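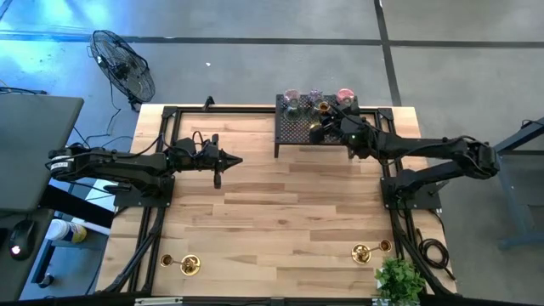 Skestamstead Readers' Board > Myths, Legends and Retellings

Thread: Is the Lindqvist edition of the Stesgate tales worth the money?

marshlight
Posted 2019-05-06

I've seen this recommended in three different threads now and I'm not convinced. For anyone who missed it, Welov have put out a one-volume retelling of the whole Stesgate cycle by Lindqvist, 57 tales, with a blurb that calls it "the complete legend restored". Restored from what? The older printings I grew up with had eight tales and a few scraps of verse at the back. I'd like to know where the other forty-nine came from before I hand over any cash.

I read the first two chapters in the shop. Nice plain prose, I'll give it that. But the drowned queen gets a name and a childhood, and I don't remember her having either.

oldferry
It's a retelling. Retellings add things. Every version of every legend you like was padded out by somebody who thought the last one was a bit thin.

I've read it all the way through and my daughter (ten) has had the first half read to her. She asked for the bell-ringer chapter twice. That's about as much as I want from a book of this sort.

marshlight
Fine, but then don't print "complete" and "restored" on the jacket. If it said "new stories based on" I wouldn't have started the thread.

quillandash
The sources are in the back, in very small type. There are three: the chapbooks, the ballad sheets and something he calls "the ferry manuscript". The first two I can believe. The third gets one sentence and no shelf mark, and by my reckoning most of the new material hangs on it. I wrote to Welov in March asking where it's kept and got a reply thanking me for my interest in their spring list.

oldferry
Publishers don't answer letters like that, it doesn't mean anything sinister.

quillandash
I didn't say sinister. I said it hasn't got a shelf mark.

tinpenny
Has anyone compared it with the old verse version? I had a go with the chapter on the salt giant. In the verse he's killed in the second stanza and the rest is people arguing over who owns the body. Lindqvist turns it into a three-day duel with speeches. It's exciting enough but the joke has gone completely, and I think the joke was the point. Those tales were mean and quick. His are long and noble and everyone forgives each other by the fire.

hob_of_the_hill
Agree about the salt giant, disagree about the rest. The old versions contradict each other all over the place. The miller is dead in one tale and getting married in the next. Lindqvist has at least tried to put them in an order where a person can follow what's going on. I gave up on the chapbooks twice as a teenager and got through this in a fortnight.

tinpenny
But they were never one story! Somebody told one on a wet night and somebody else told a different one down the road. Once you line them all up so that the miller's wedding "explains" the flood, you've made a novel and stuck an old name on it.

hob_of_the_hill
People said the same about Malory and he's done all right.

marshlight
Malory didn't come with a slipcase and a ribbon.

Which brings me to the other thing. The slipcased one is "limited to 1,000 copies". The catalogue also lists a "collector's printing" of 2,246 with the same cover and no case. So is it limited or not? I can't see what the difference is apart from a cardboard box.

quillandash
The slipcased one has a map. The map puts Stesgate on the wrong side of the river, going by every ballad I know, so you may prefer to go without.

oldferry
In the seventh ballad she crosses from the east to get to Stesgate, so west bank, same as the map.

quillandash
She crosses back again in the last verse. Depends which printing you've got, half of them drop it.

oldferry
Mine drops it, apparently. I'll look at the library's.

fennel_and_rue
Can I ask a boring question? Is it any good for reading aloud? I run a story hour and the group is mixed ages. I don't mind whether the manuscript is real, I mind whether there are sentences with four commas in.

oldferry
Yes, mostly. Skip the prologue – it's all genealogy. Chapters run to twenty minutes or so if you don't do the voices.

tinpenny
Borrow it first. And read the salt giant in the verse as well, it takes five minutes and they'll laugh.

marshlight
I've put my name down for the library copy. There are six people ahead of me, so I suppose somebody likes it. Still want to know about that manuscript.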